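Kitchen and dining walk-through, Tornham community house
September 2, 2018. Filled in by Malou Eskildsen, comments as I go!

Really happy with how the place is holding up after a full summer. Marks are OK, FIX or WATCH.

**Tables**

- Tops wiped, no splinters: OK. I love this pale wood.
- Corners and edges: OK
- Legs tight: FIX on the one by the pantry, quarter turn needed

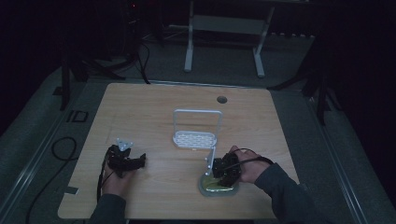
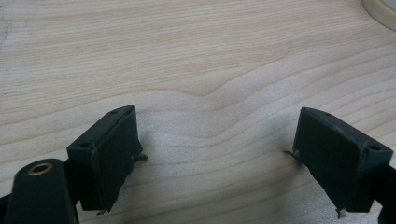 Védís Vídalín asks that we check the legs again in a month, as the pantry table gets dragged out for every supper and the bolts creep loose each time. She would also like felt pads under all of them. Good idea, added to the list below.

**Exits and fire**

- Back door opens fully from inside: OK, and so much smoother with the new hinge!
- Extinguisher gauge in the green: OK
- Fire blanket on its hook: FIX, found it folded in the apron drawer
- Exit light over the stairs: WATCH, flickers for a second when switched on
- Occupancy sign readable (106 people): OK

**Stove and water**

- Gas shutoff turns by hand: OK
- Hood filters: FIX, greasy. Soak overnight, they come up beautifully
- Hot tap at the hand sink: OK
- Drain under the dish sink: WATCH, damp ring on the shelf paper, bucket placed

**Cold storage**

- Fridge thermometer: OK
- Freezer seal: OK, the July repair has held up wonderfully
- Everything dated: FIX, 5 tubs of soup with no label (smelled great, still had to go)

**To buy**

- Felt pads
- Date labels, the roll of 1000
- Bulb for the exit light

Bent Kvaran has the key to the meter closet, so that line stays open until he's back on the weekend.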